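The Tank Driver's Night

When the tanker reached the weighbridge at Kirwood, the rain had already stopped and the driver had eaten her last sandwich. She switched off the engine and listened to it cool. Behind her the tank was full of sunflower oil, and the oil was still moving a little, as it always did after a stop. She could feel it in the seat – a slow push, then a slow pull.

"You are late," said the man in the cabin.

"The road at Braltent is closed. I came by the hills."

"With that load?"

"I had no other load."

He wrote this down, or he wrote something down. He had a moustache and a small heater, and he did not invite her to stand near it. She was the only Stusska driver who still took the long road from Toledo, and every November the office asked her if she would like something shorter. Every November she answered that she would think about it.

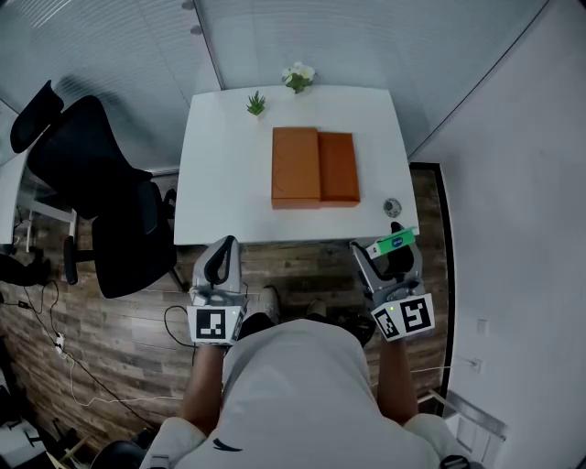
A small white box with a green band, held over the table.

The man gave back her papers through the window. One page was missing.

"The seal number," he said. "It is not the same as on the tank."

She climbed down and walked to the rear valve with her torch. The seal was whole. She read the number aloud, slowly, and then she read the number on the paper, and the last figure was different. Someone in the loading yard had made a six that looked like a zero. It was a tired six. She knew very well how a hand becomes at the end of a shift.

"It is a six," she told him.

"To me it is a zero."

"Then I shall drive back 1,000 kilometres and ask the person who wrote it."

He looked at her to see if she was joking. She did not know it herself. Her father had once driven back for less, in the old lorry with the door that had to be tied with a belt. He had forgotten to say goodbye to her at breakfast, and he remembered it 200 kilometres later, and he turned round. The customer did not pay him for that journey. At home they had talked of it for years, her mother always with anger, and her father always looking at his plate and smiling.

"Wait," said the man.

He closed the window. Through the glass she saw him lift the telephone and speak, then listen for a long time, then speak again. A cat came out from under the weighbridge, looked at the tanker and went back.
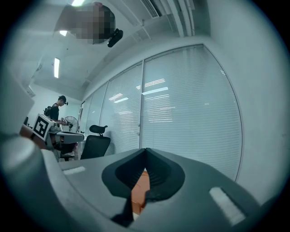 Close to the grey gripper, with the office behind.

When he opened the window again, his voice had changed.

"They say it is a six. They say also that you should sleep before you unload."

"Who says this?"

"The woman at the loading yard. She asked if you were the one with the green coat. She says you left a glove there."

The driver put her hand in her pocket. There was one glove in it. She had been sure the other was on the floor of the cab, and for six hours she had not looked.

"She will keep it for you," the man said. He pushed the stamped papers through to her, and after a moment he moved the heater a little closer to the window.

She stayed there until her fingers were warm. Then she drove the tanker into the third bay, pulled the curtain across the glass and lay down in her coat. The oil pushed once more, and pulled, and was quiet.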